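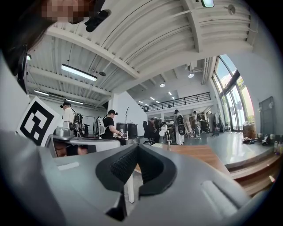

4. How players guess at unannounced factions

By this point I had read far more forum threads than is good for anyone, and I want to set out what I found in them before getting to the interviews. The game is Mahrous, a turn-based strategy game from a small studio called Braltora, and the question I kept coming back to was a simple one. When players decide that a new faction is on its way, what are they going on?

I collected 3778 posts from the main fan forum and threw out the ones that were only jokes, greetings or arguments about prices. That left me with 2796. Wendelin Hämmerli and I then read the lot separately and gave each post a label for the kind of clue it leaned on. We disagreed quite a bit at first, mostly over posts that quoted somebody else's clue in order to laugh at it (do you count that as using the clue or not?). In the end we counted it, as those posts spread the rumour just as well as the serious ones did.

4.1 Map gaps

The biggest group by far, 951 posts, pointed at the campaign map. Players are very good at noticing land with nothing on it. The marshes of Mollen have a harbour, a named river and a road that goes nowhere, and people took this to mean that somebody was going to live there eventually. I was rather taken with this argument myself and had to keep reminding myself that I was meant to be studying it! Damian Wyss, who drew part of the original map, told me the road was left over from an early draft in which Mollen was a trading post. Figure 1 plots these posts by month, and you can see them pile up each time a patch changes anything near the coast, even if the change is only to the colour of the water.

Figure 1. Posts using a map-based clue, by month, with patch releases marked.

4.2 Leftover text and odd units

The second group worked from words. Some players go through the text files after every patch, and in January one of them found a line of dialogue for a Juruvness envoy, a people who are mentioned in the game but can't be played. Within a day the thread had a full unit list, a starting position and a fairly heated row about cavalry. None of this came from the file, which held one sentence of greeting.

What I like about this group is how careful they are with the source and how free they are with everything after it. Posters gave the file name and the patch, and told each other off for leaving them out. Then the same people would happily build a whole army on top. Edeltraud Zürcher has described something close to this in card game forums, and she suggested to me that the guessing is a kind of play in its own right. I think she's right about the long threads. I'm less sure about the short ones, where people mostly seemed to want a yes or a no.

4.3 What we left out

We didn't look at video comments or private chat groups, and I'm told the livelier guessing happens there. We also have only 2 posts from anyone who said they worked at Braltora - both polite, both giving nothing away - so the studio's side of things has to wait for the interviews in section 5.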